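Imprimer | Envoyer par e-mail
Temps de lecture : 4 min

Entretien des textiles et de la vaisselle en collectivité
Support de cours - séance 4 : le linge de table et les bacs de service

Rappel de la séance précédente

Nous avons vu la différence entre nettoyage et désinfection. Le nettoyage retire les salissures visibles. La désinfection réduit le nombre de micro-organismes sur une surface déjà propre. Un produit désinfectant appliqué sur une surface grasse perd une bonne partie de son effet. Ce point revient à l'évaluation.

1. Protéger et couvrir le plan

On distingue le nappage de service, changé entre deux convives ou deux services, et le revêtement de travail, qui reste en place toute la journée. Le second doit être tendu. Un pli retient les miettes et l'humidité, et fait basculer les récipients étroits. On choisit une teinte unie et mate, sur laquelle les taches claires se repèrent facilement.

Le linge et la vaisselle ne se rangent pas dans le même contenant. À l'atelier, on met le textile d'un côté du plan et la vaisselle de l'autre, et on garde le milieu libre pour le tri.

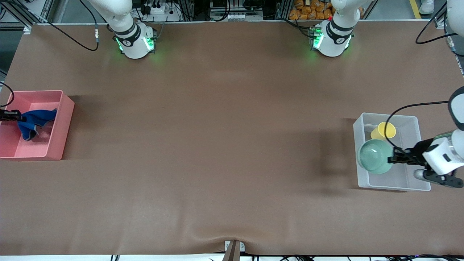

Plan couvert, textile à gauche, tasse et bol à droite.

2. Trier le linge

Le tri se fait avant le transport, jamais dans la buanderie propre. Trois catégories suffisent dans un petit établissement :
- torchons et lavettes de cuisine ;
- serviettes et nappes ;
- linge taché de gras ou de vin, à prétraiter.

Les torchons de coton blanc se lavent à 60 degrés. Les serviettes de couleur aussi, si l'étiquette le permet. On ne dépasse pas 70 % de la charge maximale du tambour : un linge trop serré se rince mal et ressort froissé, ce qui allonge le repassage.

Le prétraitement se fait à l'eau tiède pour le gras, à l'eau froide pour le sang et l'œuf. L'eau chaude fixe les protéines dans la fibre. Noter la tache sur la fiche de suivi quand elle n'est pas partie après deux lavages - la pièce est alors déclassée en chiffon.

Les fiches de suivi sont celles du classeur Ternum. Le modèle Brureo distribué l'an dernier n'est plus utilisé, merci de ne plus le photocopier.

3. Les bacs de service

Un bac sert à transporter, à regrouper ou à faire égoutter. Il faut savoir lequel de ces usages on lui donne, et s'y tenir. Un bac d'égouttage a besoin d'un fond ajouré ou d'une grille. Un bac plein garde l'eau, et la vaisselle posée dedans reste humide à la base.

Le plastique translucide laisse deviner le contenu sans ouvrir ni soulever. Il se raye, en revanche, et les rayures ternissent les parois. On le lave avec une éponge non abrasive, en insistant sur les angles et le dessous du rebord. Les bols se rangent à l'endroit pour le service immédiat, retournés pour le stockage.

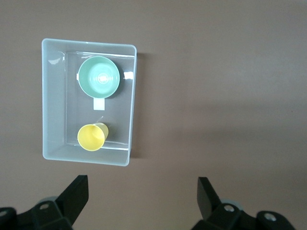 De Luca, 13 décembre 2018

La partie pratique se déroule en binôme. Chaque binôme reçoit un lot de linge, un bac et quelques pièces de vaisselle, puis remplit une fiche de tri. Les lots viennent de la salle Tikuso et doivent y retourner à la fin de la séance, linge plié.

Points observés pendant l'exercice :
- mains lavées avant de toucher la vaisselle propre ;
- linge sale tenu loin de la blouse ;
- bac porté à deux mains, jamais empilé plein ;
- plan essuyé après le tri, dans un seul sens.

À préparer pour la prochaine séance

Relire la partie 2 et apporter une étiquette d'entretien découpée sur un vêtement usagé. Nous reprendrons les symboles un par un, en commençant par le séchage, mal réussi au dernier contrôle.

Imprimer | Envoyer par e-mail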